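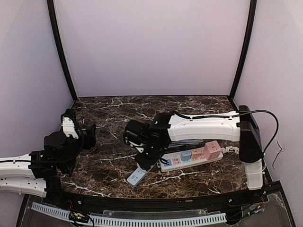 Notes on Rewriting the Motion Layer for the Two-Arm Cell

8/18/19

This post records the changes made to the control software of the two-arm cell since the last entry, and the reasons for them. Readers who have followed the earlier entries on calibration may skip the next section. Readers who are here only for the insertion results will find them toward the end, and they are less complete than I would wish.

Background

The cell runs on a software stack that I have maintained under the name Ostov. It began as a single program that read joint positions, computed a target and sent it to the motors, all in one loop. That arrangement was adequate when there was one arm and the task was to push a block from one side of the table to the other. It became inadequate as soon as a second arm was added, and it failed altogether when the task was changed to handling plug-in socket blocks on a power strip.

The difficulty of the socket task is easily stated. The blocks are small and close to cubic. They sit side by side along the strip, so that a gripper approaching one of them has its neighbors immediately at hand. A block may be held at an angle and still look correct to a camera above the table. The strip itself is free to lie at whatever angle it is given, and in most sessions it is placed on the diagonal, so that no part of the motion can be written with the table axes in mind.

For these reasons it was decided that the motion layer should be rewritten in full, with perception and planning moved out of the control loop and into separate processes.

The structure as it now stands

The control loop runs at 200 Hz for each arm. It does four things: it reads the joint positions, checks them against the limits, interpolates toward the most recent target, and writes the command. It does not know what a socket is. It does not know that there is another arm. Any knowledge of that kind has been placed above it.

The layer above is the planner, named Skarkley in the repository. It accepts a goal for one arm or for both, together with the current state of the cell, and returns a timed path. The path is passed down in short segments. Should the planner stop responding, the control loop completes the segment in hand and holds position. In the earlier version a stalled planner meant a stalled loop, and the arms would sag slightly before the motors recovered. That behavior has been removed.

Perception is a third process. It takes the camera stream, finds the strip and the blocks, and publishes a pose and a confidence for each. The planner subscribes to these messages and is free to ignore them. I mention this because the previous design obliged the planner to act on every message, including poor ones, and a good deal of unexplained twitching was traced to that rule.

Messages between the processes are plain and fixed in length. An earlier attempt used a more flexible format, which was pleasant to work with and slow to decode. The fixed format is less agreeable to edit by hand. A small tool has been written to print the messages in readable form, and it should be used in preference to reading the raw log.

Sharing the space over the table

Two arms that reach over one small table will compete for the middle of it. The first version of the planner dealt with this by reserving the center for one arm at a time. The rule was safe and very slow. One arm would finish its motion, withdraw and report itself clear, and only then would the other begin to move.

The present version divides the space into volumes that are reserved for a period of time. When a path is requested, the planner works out which volumes each link will pass through and when, and asks for those only. The other arm may use a volume the moment the first has left it. Links are modeled as capsules, with one exception. The long link on each arm is molded with a slight bow, and a straight capsule either leaves part of it uncovered or claims a great deal of empty air. It is now represented by 2 shorter capsules set at a small angle to one another.

The wrist has been harder to model. The motor housings are boxy and the plates beside them are set at angles, and there are cables that do not stay where any model would put them. I have taken the cautious course and enclosed the whole wrist in one generous box. It costs some reach near the walls of the enclosure. I would accept a better proposal, provided that it does not require the cable positions to be known.

Cables in general are the weakest part of the collision model. The loop that leaves the base of the right arm is given a keep-out volume against the right wall. The power cable of the strip is not modeled at all. It is treated as something the gripper must not descend upon, and a low-height zone is drawn between the end of the strip and the arm base for that purpose.

Finding the strip and the blocks

The perception process was trained on images from the cell itself. It performs well on the blocks and less well on the table. The tabletop has a dark marble pattern with white veins, and the veins are an excellent imitation of the edge of a white power strip. In the early tests the strip was regularly found to extend well beyond its true end, along a vein that happened to point the same way.

Two remedies were considered. The first was to cover the table with plain material. I declined this, on the ground that software which works only over a plain background will have to be written again later. The second was to require that the strip be supported by the blocks plugged into it. The colors of the blocks are distinct from the table and are found reliably, so a line is fitted through the blocks first, and the edges of the strip are then sought close to that line. False extensions have become rare. The method is of no use when the strip is empty, and in that case the process reports low confidence and the planner declines to move.

Color is used to tell the blocks apart, though with some care. Pink and peach are close to one another under the lighting of the cell, and where there are several pink blocks, color alone cannot say which is which. Each block therefore receives a track when it is first seen, and the color is stored as a property of the track. The name of the block does not depend on it. This has also simplified the logs, in which a block used to change its name whenever the exposure changed.

The slots on the face of each block are used for fine orientation. They are visible at short range and from a favorable angle only, so the estimate is refined late in the approach. A block held by the gripper is estimated separately from those on the strip, since the jaws hide part of it and the remaining faces must carry the whole estimate.

Handling a tilted grasp

A block is seldom gripped squarely. The planner formerly assumed that it was, and carried the assumption all the way down to the strip, where the error became apparent. The new sequence adds a pause at a fixed height above the table. During the pause the in-hand pose is estimated, and the remainder of the path is planned for the block and not for the gripper. If the block is found to be tilted, the wrist is turned to correct it, provided the joint limits allow.

Where the limits do not allow it, the planner has two options. It may place the block on the table and take it up again, or it may ask the other arm to take the block. The second option is implemented but switched off by default. The handover itself works in simulation. On the cell it places both wrists within the same generous box described above, and the reservation system quite properly refuses the request.

Results to date

The figures given here come from the present version of the software, with no changes made between trials. Of 118 attempts at placing a held block over a free position on the strip, the planner produced a valid path in every case in which perception reported adequate confidence. I have not yet separated the attempts that ended in a full insertion from those that ended with the block resting on the socket, as the two look the same to the overhead estimate. A check on motor current is being added to distinguish them, and I will not publish a success rate until that has been done.

The time taken by the planner is satisfactory. The slowest plan in the log took 954 milliseconds, and it involved both arms with the strip lying close to the far wall. Plans for a single arm are well below that.

Tooling

The replay tool, Dalsgaard, has been brought up to date with the new messages. It will step through a recorded session and show the reserved volumes, the tracks and the planned path side by side. Recordings made before the rewrite cannot be opened in it. A converter was begun and set aside, and I do not expect to return to it.

Configuration is now held in a single file for each cell. The joint limits, keep-out volumes and camera offsets were previously spread over several files, some of which were read only at startup and some of which were read continually. The new file is read once. A change to it requires a restart, and the software will say so if the file is altered while the arms are powered.

Those who build from source should note that the Plarkine branch has been closed. It contained the old single-loop program and a number of fixes that were never carried across. The fixes that still apply have been moved to the main branch, each with its original comment. The remainder concern behavior that no longer exists.

Work outstanding

The following items are open, in the order in which I intend to address them.

Motor current check at the end of insertion.
A closer collision model for the wrist.
Handover between arms, once the wrist model permits it.
Strip detection when no blocks are plugged in.
A written procedure for camera calibration, to replace the notes kept in the repository.

The low-height zone for the power cable is also to be reviewed. At present its position is entered by hand in the configuration file, and it must be corrected whenever the strip is moved.

Corrections to this entry may be left in the comments. Reports of faults should go to the issue tracker, with the session log attached.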